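Does adding scene changes make a learned controller better, or just slower to train?
Student project report, Plomthorpe, robotics software track
17 shares | 9 comments

We went into this project with doubts and came out with most of them. The Gezer toolkit says a policy trained in simulation gets sturdier if you keep changing the lighting, textures and background clutter. Lots of write-ups repeat this. Few of them say how much was tested, or against what.

Our task was small. The arm has to bring its gripper to a plate fixed on a dark surface and line up with the rounded part near one end. All of it runs in simulation, and the policy gets its view from a camera that looks out past the fingers.
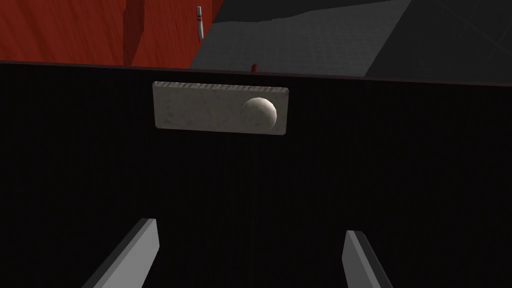

We trained two policies on the same budget. The first saw one fixed scene. The second, which we called Umau, saw a new mix of props and surface colors every run. Then we tried both on scenes neither had met. Umau lined up in 61 percent of trials. The fixed one was 10 points behind, and that sounds fine until you look at the spread between training seeds, which was almost as wide as the gap itself. We would not bet a grade on it.

The logs were more useful than the scores. A lot of failed runs went wrong early, before the plate came into view. The planner (we used Grandley with its default settings) picked a start pose, the camera got mostly dark floor and gripper, and the policy guessed.
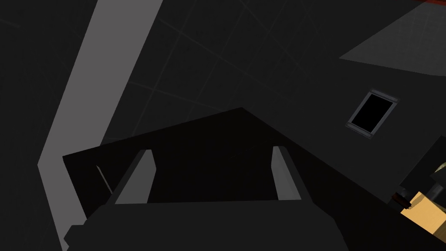

No amount of texture swapping fixes that. When we made the planner reject start poses where the plate was out of view, both policies improved and the gap between them shrank. That change took 9 lines of code. The randomization setup took us most of October.

We also doubt our own success check. It measures the distance from the fingertips to the target and says nothing about contact, so a run can pass while the gripper hovers uselessly in front of the plate.

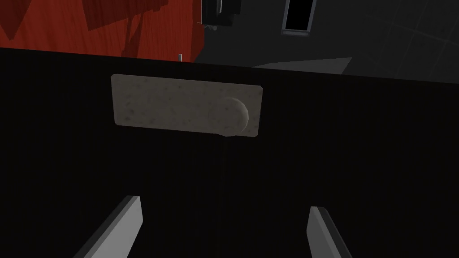

Figure 3. Gripper camera view in simulation, with the plate ahead of the two fingers.

If we had more time we would rewrite the check first, then rerun everything with more seeds. Until then, please read the 61 as a weak number from a narrow test.

4 comments hidden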